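Textile Care and Fiber Science 2
Handout 4: How Fabric Gets Dirty and How It Gets Clean
Instructor: Hefin Lloyd

Read this before the lab. The terms in this handout will come up again in the unit on stain removal and on the November test.

1. What counts as soil

In this course "soil" means any matter on a fabric that was not put there on purpose by the maker. We sort it by how it behaves in water.

Water-soluble soil: salt, sugar, sweat, most fruit juice. Plain water will carry off most of it if the fabric is washed soon.

Oily soil: skin oil, cooking fat, lotion, motor oil. Water alone does very little. Oily soil also spreads along the fiber over time, so a collar that looks clean in the drawer can turn yellow in storage.

Particulate soil: dust, clay, soot, rust. The particles sit between yarns and in the rough places on the fiber surface. Size matters a great deal. Sand shakes out. Fine clay does not.

Protein soil: blood, egg, milk, grass in part. Heat sets it. Start with cool water.

Most real soil is a mix. A shirt cuff holds skin oil, and the oil holds dust. Remove the oil and most of the dust goes with it.

2. Fiber type and soil

Cotton takes up water easily. It swells when wet, and the swelling helps push soil out of the yarn. Polyester takes up almost no water but has a strong liking for oil. This is why a cotton-polyester work shirt often keeps a gray shadow at the collar after the rest of it comes clean.

Wool has scales on its surface. Rubbing it in hot water makes the scales lock together, and the fabric felts and shrinks. Wash wool cool, with little movement, and with a detergent that is not strongly alkaline. Silk has no scales but is weakened by alkali and by chlorine bleach. Never use chlorine bleach on either one.
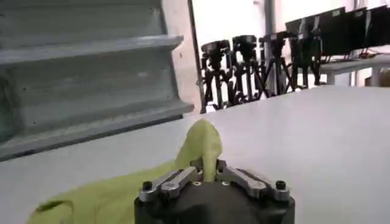 3. The four factors

Washing depends on four things: chemistry, temperature, movement and time. If you lower one, you have to raise another to get the same result. A cold wash needs a longer cycle or a better detergent. A hand wash with very little rubbing needs a long soak.

Chemistry. A detergent molecule has one end that is drawn to water and one end that is drawn to oil. The oil-loving ends gather at the surface of the soil, loosen it, and hold it in the wash water in tiny droplets. Builders are added to tie up calcium and magnesium in hard water. Without them part of the detergent is wasted. Enzymes break protein and starch into smaller pieces. They are slow in cold water, and very hot water destroys them.

Temperature. Warm water melts body fat and thins other oils. It also loosens dye and relaxes creases set into polyester, so more heat is not always better. Read the care label first.

Movement. Tumbling, stirring and squeezing push water through the fabric. A machine that is packed full cannot do this – the load turns as one lump and the cloth in the middle hardly moves. Too much movement wears the fiber and causes pilling.

Time. Most of the soil that is going to come out does so early in the wash. After that the gain is small, and loose soil may settle back on the cloth. This is called redeposition, and it is the usual cause of whites going gray.

4. Rinsing and drying

Rinsing carries off loose soil and leftover detergent. Fabric that feels stiff or slick after drying has often been under-rinsed or overdosed. Students tend to blame the water. Check the dose first.

In the dryer, cotton can shrink as the tension put in during weaving or knitting is released. Loosely knit goods shrink more than tightly woven ones. Take synthetics out while slightly warm and fold them at once. If they sit in a heap they will crease, and the creases can be hard to press out.

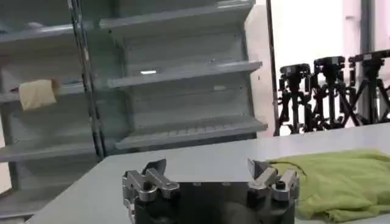

Line drying is easier on elastic and on printed designs. Sunlight whitens plain cotton to some degree but fades dyes and weakens silk and nylon, so dry colored items in the shade or inside out.

5. The Greenberg swatch sheet

For the lab you will use the Greenberg sheet, stapled to the back of this handout. Each pair of students gets one set of swatches. Use the same amount of detergent for each swatch and change only one factor at a time. If you change both temperature and time you will not know which one made the difference.

Write down the fiber, the soil, the water temperature and the wash time before you start. Leave the last column blank until the swatch is fully dry. Wet fabric looks darker, and stains on it are easy to misjudge.

The lab counts for 100 points. Late sheets lose 4 points.

6. Terms to know

Surfactant – the part of a detergent that acts at the boundary between oil and water
Builder – softens water and supports the surfactant
Redeposition – loose soil settling back on fabric
Felting – scales on wool locking together
Pilling – small balls of broken fiber on the surface

Reading for next time: the chapter on bleaches, first half only. Skip the section on optical brighteners for now.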